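Railroad crossing arms stay down with no train, who do I call?

Crossing on the Purkotcombe road, arms came down at 4 and stayed down about 18 minutes. No train. People were driving around them, which scares me. Is it the county or the railroad? 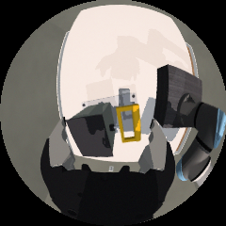

Sakda Thongdee
Railroad, not county. Look for the small blue sign on the post or the signal box, it has a phone number and a crossing ID. Call that, give them the ID. They can warn trains while somebody comes out. Dont go around the arms, ever.

orakzai_2
Same thing at the Titar crossing in October. Called 3 times before they sent a guy. Bad track circuit he said, rust or somthing.

Ustwood mom
just call the cops, thats what I did. They stood there and waved cars across. no idea if its the right way but it worked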